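The Great January Towel Reckoning

January 12, 2024

I have been putting off the linen closet since September. You know how it goes – you open the door, something soft falls on your foot, you shove it back in with your elbow and shut the door quickly before the rest of it gets any ideas. That was my system for months and it worked fine until Keegan opened the door at full speed looking for a heating pad and got an avalanche for his trouble.

So this past weekend I pulled everything out and piled it on the bed. Everything! Towels, washcloths, pillowcases, a tablecloth we got as a wedding present and have used for one Thanksgiving, the flannel sheets that only fit the bed we had in the old apartment. I figured I'd be done by lunch. I was not done by lunch. I ate a granola bar sitting on the floor with a pillowcase over my knees.

The first thing I learned is that we own way too many hand towels for a house with one and a half bathrooms. I have no memory of buying most of them. I think my mother-in-law leaves them here when she visits, the way some people leave casserole dishes. The second thing I learned is that I've been folding bath towels wrong for the width of our shelves, which I measured for the first time ever. They're 260 mm deep (the tape measure in our junk drawer only has metric on the side you can still read), and I've been folding everything in a big square that hangs over the front. No wonder it all ends up on somebody's foot.

A reader named Raymonde Campbell left a comment back in the fall telling me to fold in thirds the long way first, then in half, then in thirds again, and put the rounded edge facing out. I said thanks and ignored it completely. Raymonde, I'm sorry, you were right. It makes a fat little loaf of a towel that sits on the shelf and stays there. I did the whole stack that way and I keep opening the door to look at it.

A few of you asked about bins. I bought 4 of the Claswood ones with the handles, and I like them fine for the small stuff – washcloths, the travel pillow covers, that sort of thing. I would not put sheets in them, they're too shallow and you end up wrestling. For the sheets I went back to the old trick of stuffing the whole set inside one of its own pillowcases. It's not pretty but I can grab one in the dark when somebody's been sick, and at our house that comes up more than I'd like.

The fuzzy things were the real problem. Anything fleecy or plush just refuses to be folded. You get one side flat and the other side puffs up at you, and then you press on that and the first side comes undone. I tried it on the couch, I tried it on the floor, I tried it standing up with a corner under my chin. The bed turned out to be the best place for it by a mile, mostly for having enough room to spread a thing all the way out before you start. (Except by that point the bed was also holding the clothes I'd decided to go through, so "enough room" is generous.)

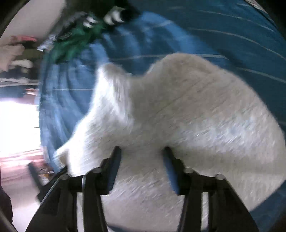 Big white fuzzy thing vs. the blue bedding, with something green waiting its turn.

What finally worked was rolling. Lay it out, fold it once down the middle, and roll it up from the short end while leaning on it with your forearm like you're making cinnamon rolls. Then it goes straight onto the shelf with the loose end underneath. It does take up more space than a folded one, I won't lie to you, but it looks nice and it holds.

I ended up with two bags to give away. The animal shelter on Villca Street takes old towels as long as they aren't shredded, and they were really sweet about it when I called. I kept back a handful of ratty ones for the car and for when the washing machine decides to weep. Oh, and I put a Dustik sachet on each shelf, the cedar kind. Keegan says the hallway smells like a hamster cage now. I think it smells great!

Next on the list is the drawer under the bathroom sink, and I'd love to hear how you all deal with hair dryer cords, because mine has tied itself to a curling iron I haven't used in years and I'm a little afraid to go in there.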